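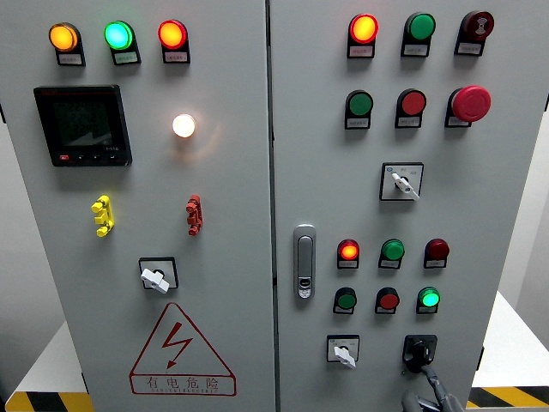
Shirley Birkett wants to know why the labels on the panel doors can't just be bigger. Fair question, and she's asked it before. Short answer, they can, and they're going to be. Strips get reprinted in October, larger type, same wording. If you've been squinting at the ones under the lamps, hang on a few more weeks.

Longer answer is the rest of this item, so grab a coffee.

**Labels.** Jaqueline Nava has the master list. It has 113 entries, and at least a few are wrong, we know. If the strip in front of you doesn't match the drawing, tell Jaqueline before you tell anyone else. Don't peel it off. Don't write over it in marker (you know who you are). The new strips come from Skisell, black on white, and they slide into the same little holders, no glue. Two colors of strip was talked about and dropped. Too fussy.

**Lamps.** A few of you asked for a refresher on what the colors mean. Not doing that in the newsletter. Reason: it isn't the same on every panel in the building. The older Cárdenas cabinets and the newer ones from Herkus don't agree with each other, and somebody will cut out whatever we print here and tape it to the wrong door. Read the label, read the drawing, and if they disagree, stop and call. An unlit lamp might only be a dead lamp. Doesn't tell you a circuit is dead. Same speech as last year, same speech next year.

**Lightning bolt.** One sticker that isn't up for debate. 有电危险, "danger, live electricity," for those who keep asking what the Chinese says. It stays on the door. If one is curling at the corners or so faded you can't read it, ask for a replacement, ext. 1644, and put the new one in the same place. Please wipe the door first. Dry cloth, no spray. The spray bottles are for the benches and thats all they're for.

**Doors.** Closed means latched. Leaning shut is open as far as the walk-round sheet is concerned, and it'll get written up. If a latch is stiff, report it, don't shoulder it. Keys go back on the board at the end of shift, not in a jacket, not in a truck.

**Clear floor.** Keep the floor in front of the panels clear. Pallets, carts, the mop bucket, Shirley's bike. All of it somewhere else please. We moved the tape line out a bit after the last audit and it's already scuffed, so if you can't see the line, assume you're standing over it.

**Meter readings.** Still on paper until the Ivance system is up. Write down what the display says, with the units. "Normal" is not a reading. If the display is blank, write blank and the time. We had around 100 sheets come back last quarter and a good stack of them had no time on at all, so whoever enters them is guessing, and she is tired of geussing.

Corrections to the label list go to Jaqueline by noon on the last working day of the month. Paper is fine, photos of the strip are better, get the cabinet number in.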